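How Does a Robot Find Its Snack?

Part of the Manolakis Machines for Curious People pages

You are hungry. There is a packet of something nice on the table. You reach out, grab it and eat it, and the whole job takes less time than it takes your brother to yell that it was his.

Now try explaining how you did it. Go on, every step. Which finger moved first? How did you know where the packet stopped and the tablecloth started? How hard did you squeeze?

Most people get as far as "I just picked it up." A robot would like a bit more detail, please.

Step one: what am I looking at?

A robot's camera doesn't see snacks. It sees a very big grid of coloured dots, and each dot is stored as a few numbers. The part of the software that turns the numbers into things is called perception, and it has a rotten job.

Clear plastic is the worst. It shows you whatever is behind it, and then it throws shiny patches all over the place. When the light moves, the shiny patches move too, so the software may decide the bag has changed shape. Patterned tablecloths are nearly as bad, full of edges that don't belong to anything you'd want to eat.

To get better, the software practises on pictures where the answers are already known. Periklis Chatzigeorgiou, who writes perception software in Tuscombe, once spent most of March teaching a program called Nidex to find food packets. He gave it 1,419 pictures. It got 199 of them wrong, and in a good number of those it was very sure it had found a biscuit. It had found the corner of the table.

Step two: how do I get there?

Once the robot thinks it knows where the bag is, a second bit of software makes a plan. This is called planning, because engineers had run out of fancy words that day.

The planner works out a path for the gripper through the air. It has to avoid the table, the other packets and, if the robot has 2 arms, its own other arm. You don't often bonk your left hand with your right hand on the way to the chips. Robots can, and will, unless somebody writes code to stop them.

It also has to choose where to grab. Grab a bag by the floppy top and it may swing about. Grab it around the middle and you might squash what's inside. The planner gives each idea a score and picks the one with the best marks, a bit like a diving judge who only watches lunch.

Step three: easy does it

The last part is control. Control software tells the motors how far to move, then checks where they ended up, then tells them again. Some systems do this 30 times every second, and plenty go faster. Imagine your mum asking if you've cleaned your room 30 times a second and you have the idea.

Squeezing is the tricky bit. Too soft and the bag slides out. Too hard and you have invented crumbs.

Where do the lessons come from?

One way to teach a robot is to let people show it. A person holds a gripper in their hand, with a camera fixed on it, and does the job themselves. The camera records what the gripper's jaws were near and how they moved. Later, the software goes through the recordings and tries to learn the trick of it.
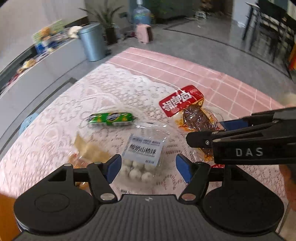 A bag of round whitish balls between the open jaws, with the blue pads facing each other on either side.

One recording isn't much use. If the robot only ever sees one bag on one table, it may think every bag in the world lives there. So people do it again with other packets, other tables and other light, until they are heartily sick of snacks.

Try it yourself

Put a few packets on a table. Ask a friend to close their eyes and be the robot, holding a pair of kitchen tongs. You are the software. You can only say forward, back, left, right, up, down, open and close.

Swap after one packet. At the Drastberg library the rule is that the robot keeps whatever it picks up, so choose your software carefully.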